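Housekeeping and Home Care, Part One
Handout 6: The Lived-In Bedroom
Zuccaro Evening Program, Novstead Annex

Please read this before we meet, and bring it with you, since I will be asking you to write in the margins. Last time we stayed with hotel beds, which are lovely to teach because every one of them is the same and nobody's pajamas are under the pillow. This time we move on to bedrooms where people really live, and I will admit they are my favorite part of the whole course. You will meet a blanket that somebody has loved since high school. You will meet drinks, snack bags, stuffed animals and mystery cords, and you will have to decide what to do about each of them without making the owner feel scolded when they come home.

1. Look first, touch second

When you walk into a bedroom, stand near the door for a moment and let your eyes go around it once. Bed, floor, corners, and then back to the bed. New students always want to grab the pillows right away (I did too, for years!), and then they find themselves with both arms full and no place to set anything down.

While you stand there, sort what you see into these groups:

Belongs on the bed: sheet, quilt or blanket, pillows, and any toy or cushion that seems to have its own spot.
Belongs somewhere else in the room: bags, clothing, books, chargers.
Needs a question: open or half-finished drinks, loose plastic bags, small objects you can't identify.
Trash: only what is plainly trash, or what is already in the wastebasket.

The third group is the one that gets people in trouble. A bottle with water still in it may look finished to you and be somebody's bedtime drink. In this course we cap it if there is a cap handy, stand it up on a firm surface, and leave it for the owner to decide. The same goes for a crumpled plastic bag. Feel it before you throw it out, because earrings and receipts like to hide in them.

2. The practice bedroom

Go through the pictures with a pencil and try the sorting on your own before you turn to the steps in section 3. Keep your eye on the white sheet, the egg-print bedding and anything that has settled into a corner or a gap.

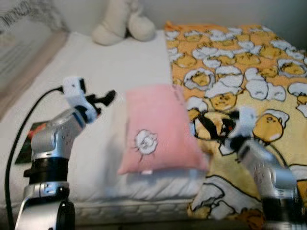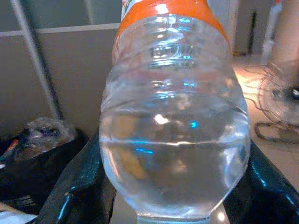
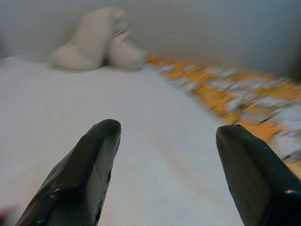
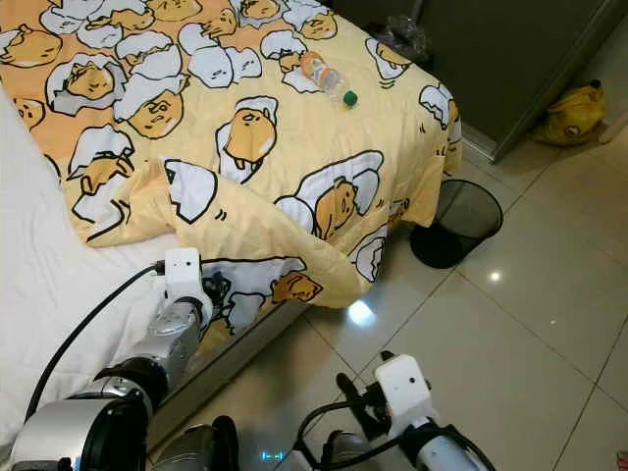 3. Working order for the bed

Step 1. Clear the top. Anything lying on the quilt comes off before the quilt moves, and small round things come off first of all. They roll the moment the fabric shifts, and then you are on your knees with a flashlight. Bottles go next, carried upright.

Step 2. Lift the toys and pillows away. Put them on a clean chair, or at the far end of the bed if there is no chair. Please don't put them on the floor, even a floor that you mopped yourself ten minutes ago. Try to remember how they were arranged. A plush animal that sits against the wall should be sitting against the wall when you are done, and a small colored pillow that rests on top of a larger white one should go back on top.

Step 3. Fold the quilt down toward the foot. One fold, then a second, with the print facing in so the outside stays clean. If a corner has flopped over the edge, bring it up onto the bed before you start folding, or it will sweep the tiles all the way along.

Step 4. Smooth the bottom sheet. Start in the middle and work outward with flat hands. A faint crease through the middle will often ease out if you tug the fitted corners a little deeper under the mattress. If it stays, let it stay. We are making a bed for someone to sleep in, and ironing sheets is a different handout.

Step 5. Bring the quilt back up. Printed bedding is a great help here, much more than plain, because the pattern shows you right away when you have gone crooked. Pick one row of figures and keep it level with the side of the mattress. If the print has a right way up, think about who will be looking at it. Most families like the faces upright when you stand at the foot of the bed, but I have had people ask for the reverse, so go by what they tell you.

Step 6. Pillows, then toys, then a last look from the door.

4. Floor and corners

Glossy tile is both a friend and a nuisance. It wipes down beautifully, and it shows every hair and every dried drop as soon as the lights are on. Dry dust first, always from the wall toward the door, and pay attention to the grout lines and to the strip beside the wardrobe. Then use a damp mop, wrung out well.

Bags that are sitting on the floor get lifted, dusted under and set back where they were. Don't open them. A mesh wastebasket wants a liner if there will be anything damp in it, and it wants a quick wipe inside as well, because lint catches in the holes.

Check the gap between the bed and whatever furniture stands behind it. Use the long duster, and pull things out toward you slowly.

5. To bring next time

One flat sheet, one fitted sheet and one pillowcase from home, any size.
A soft cloth that has been through the wash at least once.
Your margin notes on section 2, with the sorting filled in for at least two of the pictures.

The Molirberg linen room will be open 40 minutes before class for anyone who wants extra practice with fitted corners. Come in by the side door and take the stairs to room 341.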